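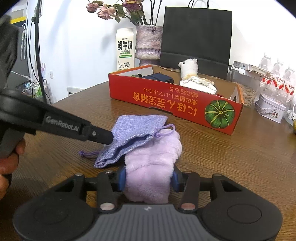
Week 2 handout: Soft things, two grippers

Last week you moved blocks. Blocks are polite. They have edges, they stay the shape they were, and they let you feel talented. This week's objects are a fuzzy lavender plush and a purple drawstring pouch, and neither has any respect for your plan.

The task

Each pair works with two hand-held grippers at one table. Hold the plush in one gripper. With the other, get hold of the pouch and move it into the box at the back. Then the plush goes in too. The alpaca already lives there and stays there.

Things that cost people marks in August

Squeezing harder. The blue pads do the gripping for you. If the plush bulges out on both sides, ease off.

Going for the cord. It looks like a handle. It is a thin loop that slides, catches on a fingertip and follows you home. Take a fold of the fabric.

Moving both grippers at once. One holds still, one works, then swap. Say the swap out loud, however silly it feels.

Sightseeing. The carton, the vase and the water bottles stay put. Knocking over the sunflower seeds ends your run – and begins your sweeping.

What to hand in

Each pair owes 13 clean runs, saved in the Hajdu folder under your team name (Drekness or Grutlow, and no, you can't rename it now). A run is clean if nothing touches the floor. Add a page on your worst attempt: what slipped, where you were holding it, what you changed.

Grading is out of 100. The worst-attempt page carries more weight than most of you will believe until the grades come back.

Reading before next class: the Kuditer notes on contact and friction, up to the section on cloth.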